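How do we know that a medicine works?

Health pages for young readers, by Birger Bråten
Last changed 1/13/22

When you have a sore throat, perhaps a grown-up gives you a spoon of syrup. Some days later your throat is fine again. So was it the syrup? Maybe. But a sore throat often goes away alone, also when you take nothing. This is the big problem for everybody who makes medicines. To see that a person got better is easy. To know why is much harder.

For this reason new medicines must go through a test that we call a clinical trial. "Clinical" means that it has to do with patients, and "trial" is another word for test.

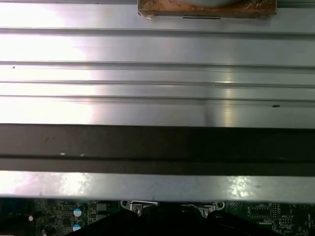 Before any person swallows the new medicine, it is studied for years in a laboratory. The scientists want to learn what it does to cells, and if it could be poisonous. Most ideas stop already at this point.

First step: is it safe?

A small group of healthy adults take a very small amount. Doctors watch them closely and ask them many questions. Did you sleep well? Do you feel sick? Let us say that our medicine is against asthma and that 57 people in the town of Skarndale take part in this step. If many of them get bad headaches, the doctors may give less of it, or stop completely.

Second step: does it seem to help?

Now it is the turn of people who really have the illness. The group is still not very big. The doctors try to find the right dose – that is the amount you take each time. Too little does nothing, and too much can hurt you.

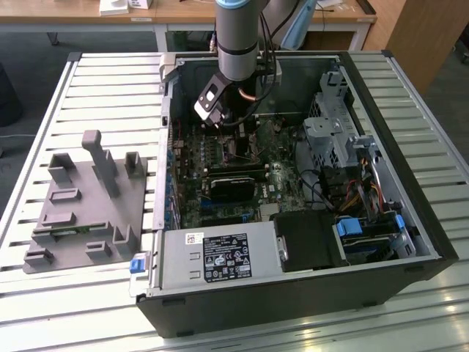
Gøran Åberg wrote to us that his daughter, who is nine, had asked him why the doctors don't simply give the medicine to all the sick people at once, when they are in such a hurry to get well. It is a kind thought. But if the medicine has a dangerous side effect, then all of them would get it at the same time. A side effect is something that the medicine does and that we did not want, for example a rash on the skin.

Third step: the big comparison

Here a lot more people are needed. In our asthma story it could be roughly 4,000, in many different hospitals. They are put into two groups by chance, as when you throw a coin. One group gets the real medicine. The other gets the medicine that doctors use already, or a placebo. A placebo looks and tastes the same, but there is no medicine in it.

Why a placebo? Because people often feel better only from believing that they are being treated. Doctors can also be fooled by their own hopes. In many trials, therefore, neither the patient nor the doctor knows who is getting what until the end. We call this a "double-blind" trial. The name has nothing to do with the eyes, and everybody can see as well as before.

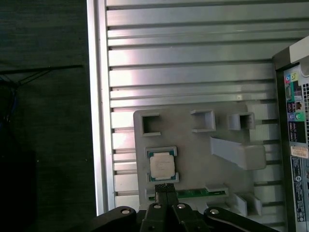

When the trial is finished, the secret list is opened and the two groups are compared. If the people with the real medicine had clearly fewer asthma attacks, this is a good sign. If both groups did the same, the medicine probably does not work, and this must be told too. A bad result is also useful for the next scientists.

Can children be in a trial?

Sometimes they can. A child's body is not only a small adult body, so medicines for children must be tested with children. A parent has to agree, and the child is asked as well. You are allowed to change your mind later – also in the middle of the trial.
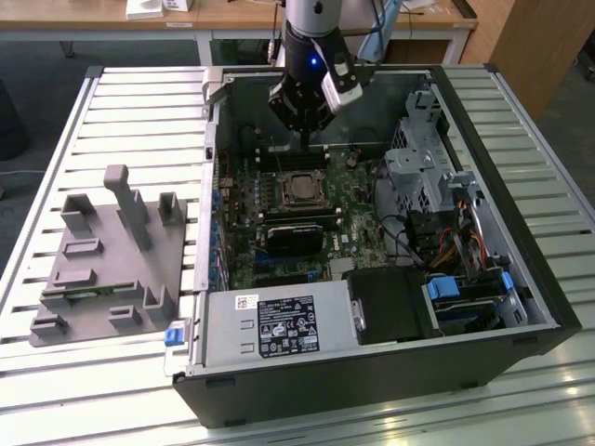
What happens after the medicine is allowed to be sold?

Doctors and chemists keep watching it. A very rare side effect may not show itself before a great many people have used the medicine, and then the leaflet in the box is changed.

Words to remember

Dose: how much medicine you take each time.
Placebo: a treatment that looks real but has no medicine in it.
Side effect: something extra that a medicine does to the body.

Next page: Why must you finish your antibiotics?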